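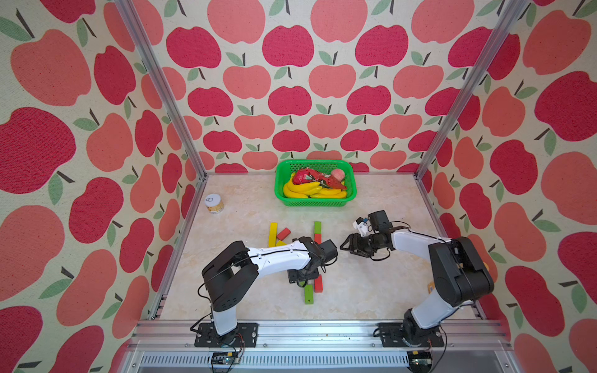 apple wallpaper + green basket, play corner

Zemham Forums > Home & Playroom

ineke_v
22 Nov 2018
Blocks all over again. Want one home for toy food and one for blocks. Basket is full of bananas already. Ideas??
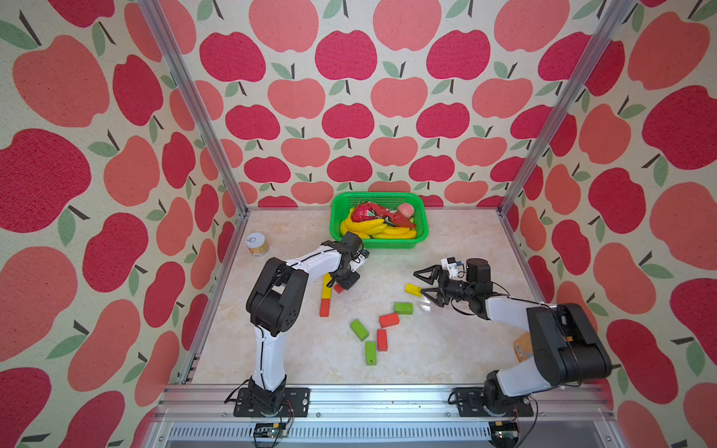
Zemham Toy Library Club

riet_d
Leave the bananas in the green basket, it looks cheerful against the apples. Blocks need a lidded box. Mesh is no good for smal stuff imo

akash_k
disagree. Mesh you can see into, kids put things back. Lidded box = black hole. Had one for 8 years, never again
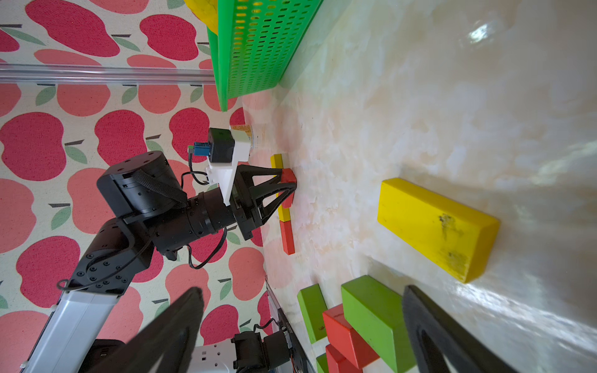

Re: sorting by color?

maarja_p
Wouldn't bother. Red, yellow, green all in together. Big yellow one has scuffs, try a damp cloth first, then very fine sandpaper

riet_d
Sandpaper on toys, no. Soap and a cloth. And the pump bottle should go up on a shelf, its not a toy

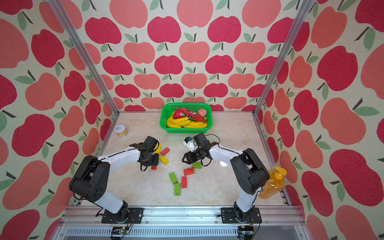 plus the jar while your at it. Everything that isn't for playing goes up high, then see whats left.

ineke_v
ok bottle and jar going up. Still not sold on the lid thing, will try a second basket til January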